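# clilport-labels

A small dataset of spice jar labels, typed up by hand from one kitchen and then, when that ran dry, from other people's kitchens.

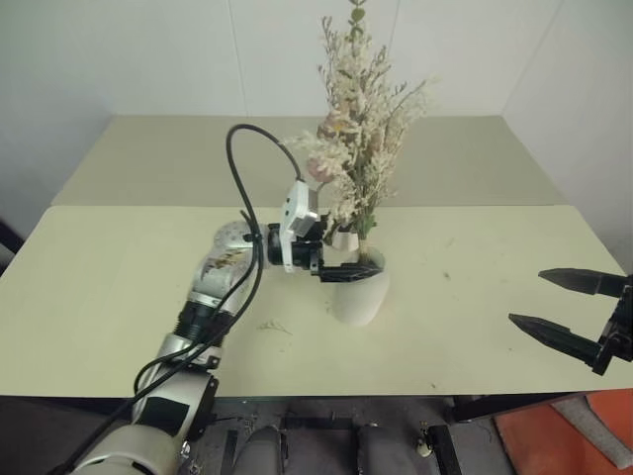
It started as a plain text file for working out which jars were duplicates. There were a lot of duplicates. The file grew columns, the columns grew rules, and by 10 January 2019 it had a version number, at which point it seemed rude not to publish it.

## What you get

- `labels.csv` — 400 rows, one per jar
- `kitchens.csv` — 13 rows, one per kitchen, no addresses
- `spellings.txt` — every way a person has written "coriander" on masking tape

## Columns

| column | meaning |
|---|---|
| `jar_id` | a number, assigned in the order the jars came out of the cupboard |
| `kitchen` | matches `kitchens.csv` |
| `label_text` | exactly what the label says, mistakes included |
| `contents` | what is in the jar, which is a separate question |
| `maker` | the firm on the label, or `home` |
| `best_by` | month and year, blank if rubbed off or never there |

Please don't "fix" `label_text`. Someone wrote "cummin (new)" and I have typed "cummin (new)". There are 36 jars with the word "new" on them. The oldest was filled before its owner moved house twice.

## How it was collected

By asking friends if I could look in their cupboards, which most people allow and then hover. Contents were checked by smell. Where smell failed, the value is `brown powder`, and there are 60 of those. I considered tasting them and then considered my afternoon.

## Known problems

Solstead changed its label design partway through, so its jars appear as both `Solstead` and `Solstead Pantry`. Same firm, same paprika. I merge them in my own work and left them apart in the file.

Grudau prints the best-by date on the lid. Lids wander. If a Grudau nutmeg seems to expire before it was bought, suspect the lid.

Ríos has an accent and the file is UTF-8. If you see something horrible where the í should be, that's your spreadsheet program, and it will do it again next time you save.

Bay leaves are in. Salt is out, after a disagreement with myself in January that I would prefer not to reopen.

## Use

Do what you like with it. It's too small to train anything on and too dull to sell. It has been handy for testing fuzzy text matching, mostly by making it look bad.

Corrections are welcome if you have the jar in front of you.

---

Comments

**tidyrows**: Is there a reason `best_by` is text and not a date?

**pepperfan2**: One of the entries is "not basil". What's in `contents` for that?

**clilport-labels (author)**: Text on account of the jar that says "spring". And it's basil.

**mudroom**: Read this, went to check my cupboard, found three jars of turmeric. No further questions.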